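Cushion Swap FAQ
Gittins Community Workroom

So you've heard about the cushion swap and want to know how it works! Wonderful. We've gathered the questions that come up most at the front desk and in our inbox. If yours isn't on the list, write to us through the contact form and we'll answer you there (and probably add it to this page).

What is the cushion swap?

You bring in seat pads, bolsters, floor cushions or bench pads you no longer want, and you go home with ones you do. We also run a repair table where you can learn to replace a zipper, re-stuff a sagging pad or sew a whole new cover from scratch. It started as a single shelf by the stairs and now it fills the back half of the Workroom every month except August. Last year 2,274 cushions changed hands, which still makes us grin.

Do I have to bring something to take something?

No. Plenty of people come empty-handed the first time, especially if they've just moved. If you can bring something later, great.

What does it cost?

The swap is free. The repair table is $5 for the session, and that covers thread, needles, chalk and time on the machines. Zippers, foam and fabric are extra and priced on the shelf. The full-day cover class is $49 with materials included.

What kinds of cushions do you accept?

Anything clean, dry and whole enough to sit on. Zippered covers are our favorite, since you can take them off and wash them. We can't accept bed pillows, crib bumpers, car seat padding, or anything that has been stored with mothballs. Pet beds go to the Climitz animal shelter, and you can drop them in the green bin by our door at any time.
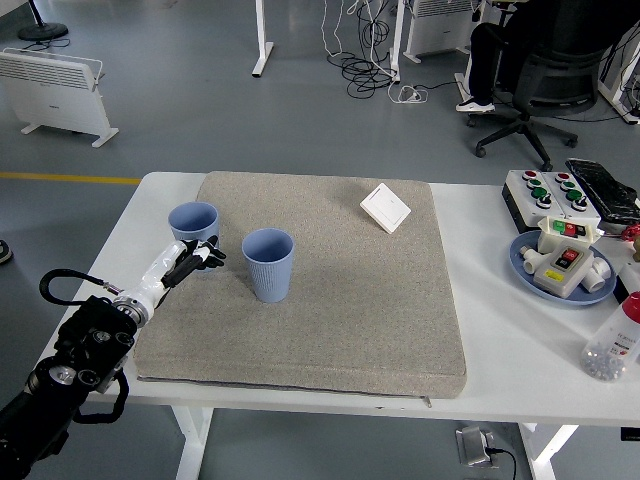
How clean is clean?

Please wash the cover before you come and air the filling for a day or two. If the cover doesn't come off, vacuum both sides with the brush head and spot clean with a little dish soap in cool water. Give it plenty of time to dry - foam holds on to water much longer than you'd think, and a damp pad bagged up overnight will smell by morning.

My cover shrank in the wash. Can it be saved?

Often, yes! Cotton and linen will sometimes stretch back if you put the cover on while it's slightly damp and pull the corners square by hand. If it's more than an inch short, bring it to the repair table. We can show you how to open a side seam and let in a strip of matching (or wildly clashing) fabric. Some of the best cushions we've seen came out of a laundry accident.

How do I get a square pad back into its cover without a fight?

Fold the foam in half like a taco, slide it in with the fold going first, and let it open once it reaches the back. Work the far corners in before you touch the near ones. If the foam drags on the fabric, wrap it in a thin layer of batting or even a sheet of silk film, and it will glide right in. Close the zipper slowly, pushing the foam down ahead of the pull with your other hand.

The zipper pull came off. Do I need a whole new zipper?

Probably not. If the slider is still on the track, a new pull takes a minute to fit and we keep a jar of them at the repair table. If the slider itself has come off one side, we can usually feed it back on from the end and stitch a new stop. Missing teeth are a different story, and then you're looking at a replacement. Choose a zipper a couple of inches longer than you need and trim it down.

Which fabric should I buy for a kitchen chair?

Go for a tight weave with some weight to it. Speckled and flecked fabrics are terrific for kitchens because crumbs and small stains vanish into them. Canvas and denim last for ages. Velvet is lovely, but it's a magnet for flour, so maybe save that one for the bedroom chair.
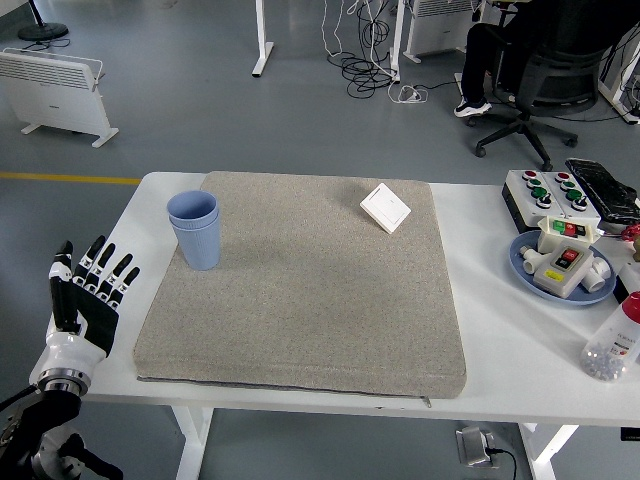
How thick should the foam be?

For a dining chair, two inches is comfortable without lifting you too far up to the table. For a bench or window seat, go for three or four. Measure your table height first if you can. We sell offcuts from Rarkum, a small upholstery shop two streets over, and they're happy to cut odd shapes if you bring a paper pattern.

Can children come?

Yes, please bring them! There's a stuffing corner where they can fill small beanbags. Anyone under 12 needs a grown-up beside them at the sewing machines, and the big fabric cutter is for adults only.

I've never used a sewing machine. Will I be lost?

Not at all. We'll thread it for you and start you on a straight seam. A plain pillow cover is four straight seams and an opening, and most beginners finish one in a session - it's such a good feeling to carry it home.

What happens to the cushions left over?

Good ones stay on the shelf for next month. Worn foam gets shredded for beanbags and floor poufs, and tired covers are cut up for patchwork.

Where are you, and when?

We're on the ground floor of the Workumo building, with step-free entry from the parking lot side. Doors open at 10 a.m. and the swap runs until 2 p.m. The repair table closes half an hour earlier so we can sweep up all the thread. Check the calendar page for the next session, and bring a big bag!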